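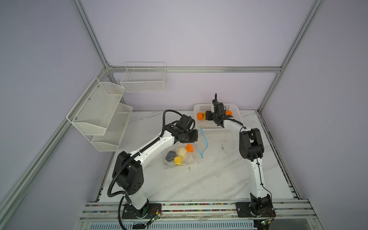
Figure 3. Clear plastic bag with two arms at a white marble-patterned tabletop.

4.2 What a bag is for once it has been emptied

The literature on household plastics has a good deal to say about how bags enter the home and even more about how they leave it. It is oddly quiet on the years in between. Mikkelsen treats the whole interval as "storage," which is generous to anyone who has opened the cupboard under a kitchen sink. Nuller calls it "latent disposal," on the theory that a bag inside another bag is already trash and simply hasn't been told. Both terms assume the householder has made a decision. Our interviews suggest that very few of them have.

We asked 27 households in Tromell to talk us through what they kept, where they kept it, and what they thought they would do with it. The third part of that request did most of the damage. Respondents who had spoken fluently for half an hour about paper carriers and bread bags became vague when asked to name a use. "Something wet," said one. "Shoes," said another, who on further questioning could not remember ever having put shoes in a bag. A retired surveyor told us his clear bags were for "parts," and then changed the subject to his gutters.

Clear bags behave differently from printed ones in these accounts. A printed bag carries a little of the shop with it, and people rank shops. Several households kept the bags of one grocer at the front and those of a cheaper one toward the back, where guests would not see them, although no guest was ever reported to have looked. The clear bag has no such social life. It is kept on its merits, and the merit named most often was that one can see what is in it. We note that the clear bags in question were, by their owners' own account, mostly holding other clear bags.

Thickness matters too, though not in any way that a manufacturer would recognize. The Brindico catalog sorts its bags by gauge. Our respondents sorted theirs by sound. A bag that rustled was thin and could be used for lunch; a bag that "sort of thumped" was good and should be saved. The good bags were saved so well that we found it hard to establish whether they were ever used. In one home the best bag had survived two moves and a divorce, and ownership of it was still somewhat sore.

Washing was the subject on which people were least willing to be quoted. Eleven households said they washed bags, and most of these added right away that they did not do it often. Drying was described with more pride. Methods included the dish rack, the faucet, a wooden spoon stood up in a jar, and the windowsill of a room that was not otherwise discussed. Ásgeirsdóttir, in her January field notes, records a hallway clothesline given over to bags for most of the winter, with the coats on the floor (Brynhildur Ásgeirsdóttir, unpublished). She does not comment further and we have followed her lead.

It would be tidy to explain all this as thrift. The trouble is that thrift ought to save something. Measured against what a roll of new bags costs, the time spent rinsing, flattening and folding puts the householder's labor at a rate most of them would refuse from an employer. When we raised this, respondents agreed with the arithmetic and went on folding. Mikkelsen met the same response in an earlier mail survey of 1000 addresses and put it down to poor question wording. We think the wording was fine.

A better account starts from the fact that throwing out a sound bag feels like a small rudeness. The words used were moral ones: a shame, a waste, "a bit much." Holes settled the matter at once. Several people described finding a tear with something close to relief, and one admitted to looking for them. This fits Nuller's remark that households do not discard objects so much as wait for permission, although Nuller was writing about sofas.

The next section takes up drawers, where the same materials are joined by rubber bands, twist ties and the instructions for appliances no longer in the home.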